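Ma grand-mère faisait lever sa brioche sous un édredon, dans la chambre du fond, et il était interdit d'y entrer avant le goûter. J'ai gardé d'elle le goût des pâtes lentes (et une vraie peur des courants d'air), et comme on me demande souvent comment je m'y prends, je vous raconte ici ma brioche du dimanche matin, celle que je commence la veille au soir et que j'oublie au réfrigérateur pendant que la maison dort.

Prévoyez une soirée tranquille. Le travail lui-même n'est pas long, mais la pâte n'aime pas qu'on la bouscule, et moi non plus.

## Ce qu'il vous faut

- 500 g de farine de gruau, plus une poignée pour le plan de travail
- 5 œufs moyens, bien froids
- 80 ml de lait entier
- 60 g de sucre
- 10 g de sel fin
- 20 g de levure fraîche de boulanger
- 220 g de beurre doux, souple mais pas fondant
- 1 jaune d'œuf et une cuillerée de lait pour dorer

Pour la farine, je suis devenue difficile. Une farine ordinaire donne une brioche très honorable, un peu plus courte en bouche, qui sèche plus vite. La farine de gruau retient mieux le beurre et supporte un pétrissage long, et si vous en trouvez chez un petit meunier, prenez-en deux paquets, vous reviendrez sinon la semaine suivante.

## 1. Délayer la levure

Émiettez la levure dans le lait à peine tiède. Trempez le doigt : vous ne devez sentir ni chaud ni froid. Remuez à la fourchette jusqu'à ce qu'il n'y ait plus de grumeaux, et laissez reposer le temps de peser le reste.

Avec de la levure sèche, comptez 7 g et laissez-lui dix minutes dans le lait. Mon amie Divina Samonte ne jure que par elle et ses brioches sont magnifiques, alors ne vous laissez pas intimider par les puristes.

## 2. Pétrir sans le beurre

Versez la farine, le sucre et le sel dans la cuve, mélangez, puis ajoutez le lait et les œufs. Pétrissez cinq minutes à petite vitesse, puis dix minutes à vitesse moyenne. La pâte va d'abord coller partout et vous penserez avoir raté quelque chose — patience ! Elle finit par se rassembler autour du crochet et par se décoller des parois.

À la main, c'est possible, et même assez joyeux quand on est deux. On étire, on rabat, on tourne d'un quart, et on recommence pendant vingt bonnes minutes. Résistez à l'envie de fariner : une pâte à brioche doit rester souple et un peu collante.

## 3. Incorporer le beurre

Coupez le beurre en petits dés et ajoutez-les par trois ou quatre, en attendant à chaque fois qu'ils aient disparu. C'est l'étape où l'on triche volontiers, et c'est dommage. Si la pâte chauffe et devient luisante, mettez la cuve un quart d'heure au frais, buvez un thé, puis reprenez.

Pour savoir si c'est prêt, prenez un petit morceau de pâte et étirez-le doucement entre les doigts. Il doit former un voile fin, presque transparent, avant de se déchirer.

## 4. Première pousse, puis la nuit au frais

Couvrez d'un torchon et laissez pousser une heure et demie à température ambiante. En juin, dans ma cuisine exposée au sud, une heure suffit largement ; en hiver, il m'est arrivé d'en attendre plus de deux. Regardez la pâte plutôt que la pendule : elle doit avoir doublé.

Dégazez ensuite en appuyant avec le poing, reformez une boule, filmez au contact et glissez au réfrigérateur jusqu'au matin. Le beurre va durcir et le façonnage n'en sera que plus facile.

## 5. Façonner

Sortez la pâte et travaillez-la tout de suite, sur une table légèrement farinée. Divisez-la en six morceaux de même poids, roulez-les en boules bien serrées et rangez-les en quinconce dans un moule à cake beurré.

Couvrez et laissez pousser deux heures, loin du radiateur. Pendant ce temps, battez le jaune d'œuf avec le lait dans un petit bol, et gardez-le à portée de main pour la dorure.
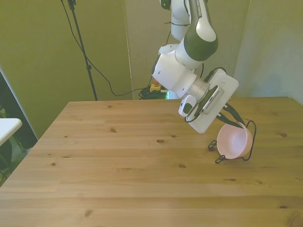
## 6. Dorer et cuire

Préchauffez le four à 170 °C, en chaleur statique si vous avez le choix. Passez la dorure au pinceau souple, en deux couches très fines, sans laisser couler entre la pâte et le moule (elle y collerait et freinerait la pousse).

Enfournez pour trente à trente-cinq minutes. Si le dessus brunit trop vite, posez une feuille de papier cuisson à mi-parcours. Une lame plantée au centre doit ressortir sèche. Démoulez au bout de cinq minutes et laissez refroidir sur une grille, même si toute la famille tourne déjà autour.

## Pour la conserver

Enveloppée dans un torchon propre, puis dans un sac, elle reste moelleuse deux jours. Elle se congèle très bien en tranches, que l'on passe directement au grille-pain. Et s'il vous en reste un morceau rassis, faites-en du pain perdu, avec un peu de fleur d'oranger dans le lait.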